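Door hanger specification: changes for the guest floors

Following the January review, the housekeeping office has settled on one door hanger for all 569 rooms at the Trustoreck and Vetau properties. The old stock varied in width and in the size of the hole, and several batches slid off the newer lever handles when the door was closed with any force. The replacement is a two-sided card supplied by Ketilsson. Existing hangers stay in service until a floor is changed over as a unit, so that adjoining rooms do not show different cards.

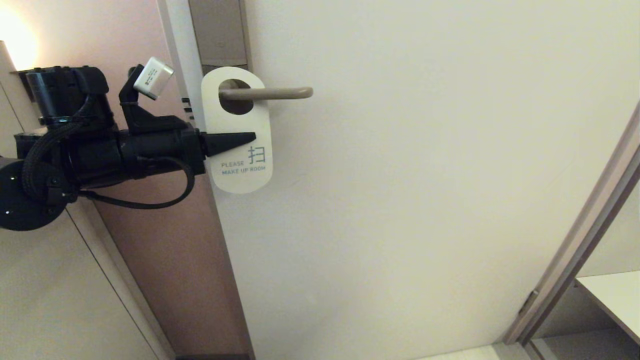
Floor supervisors should check the fit on one door per corridor before a carton is opened for the rest. Slip the card over the free end of the lever and let it drop under its own weight. It should hang vertical and stay clear of the card reader. If it turns or rides up when the door swings, record the handle type on the fitting sheet and hold the carton back.

The two sides carry different requests and different base colors – white for service, gray-blue for the other. Attendants working a long corridor read color before they read words, and the previous card used the same background on both faces. Mixed readings accounted for most of the missed-service calls logged at Vetau over the winter. 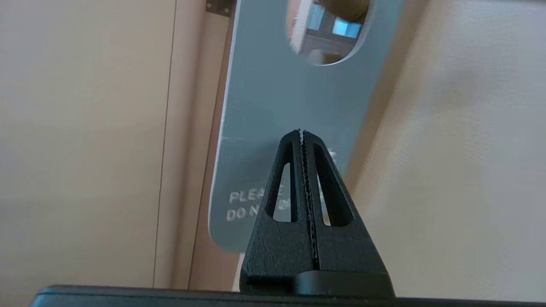

Does a hanger left on the inside handle count as a request? It is treated as no request, and the room is serviced in its normal order.

Cards are replaced on condition, with no fixed interval. Withdraw any card that has split at the hole, lost a corner or taken a permanent bend. Surface marks come off with a damp cloth and the neutral cleaner already on the cart; solvent wipes lift the ink and should not be used. Each cart carries nine spares in the side pocket, packed flat.
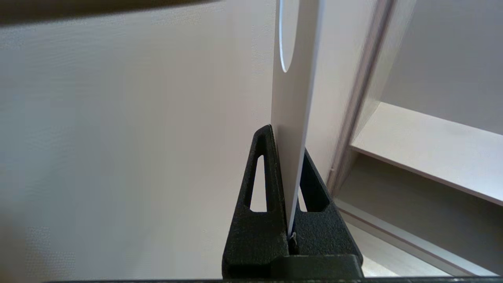 Stiffness was the main point of difference between the two samples submitted. The Endetti sample was cheaper per carton but curled after four weeks on test doors near the pool. The card selected is rigid for its thickness; seen edge-on it is a thin white strip, and the oval opening is cut through the sheet itself with no separate hook or cord to fail. Storage is on edge in the original carton, away from the linen room steam line.

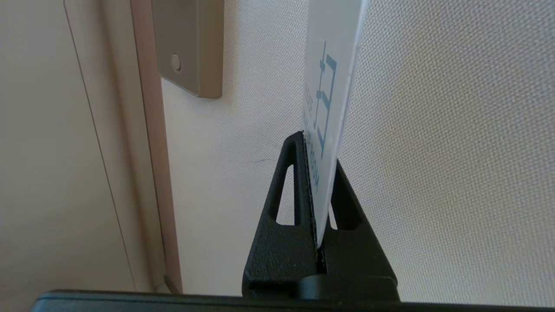
Returned cartons need a count and a floor number on the label. Old hangers go in paper recycling once the plastic sleeves, where fitted, have been taken off. Fitting sheets are due at the housekeeping office by 9 July 2023.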